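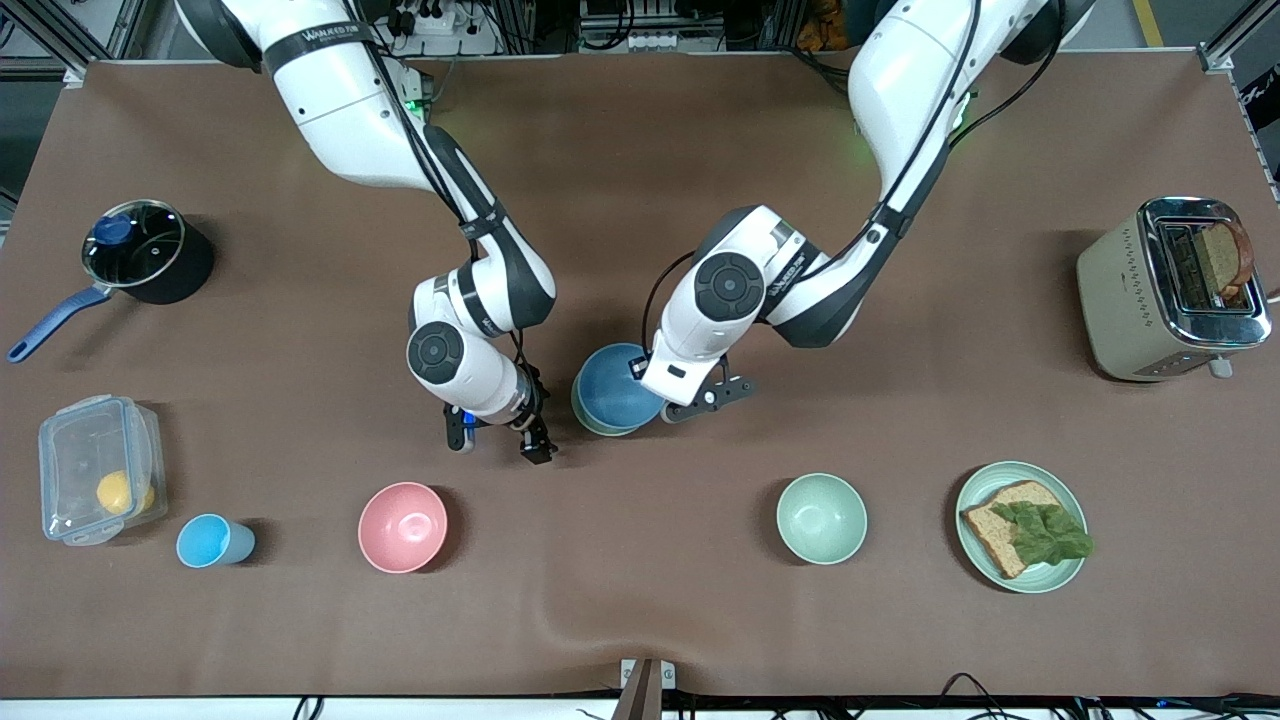

Two-arm station with kitchen items set out for recording.

About Grircombe

Grircombe records examples of everyday handling tasks for teams that train robot control software. We work from a single site in Plusthorpe. The company was set up by Songül Dönmez, who runs the recording floor, and Berkay Aksoy, who looks after data checking and delivery.

Our main line of work is kitchen handling: stacking bowls, putting lids on pans, moving food containers, loading toasters. Each task is written as a short instruction. An operator then steers the arms through it, and the arm positions, gripper opening and all camera views are stored against one clock. A standard task is recorded 100 times, with the items moved to new starting places between runs.

Fixed cameras cover the whole table. 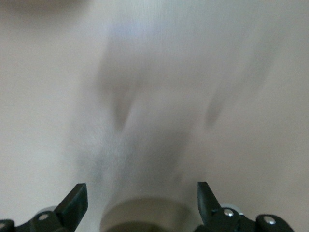 Wrist cameras run alongside them at the same rate. A run is checked in every view before it is accepted. Failed attempts are kept, labelled as failures and supplied in a separate folder, as several clients use them for training.

Our current kitchen set, Brudeck, holds 336 tasks. Karaca, a smaller set covering folding and packing, was opened to clients in May. Both are supplied with the written instructions, calibration files and a log of rejected runs.

We have 14 staff, most of them operators. New operators spend 15 days on practice tasks before their runs are added to a set.

Site visits are by appointment. Requests for sample data should state the arm type and the file format needed.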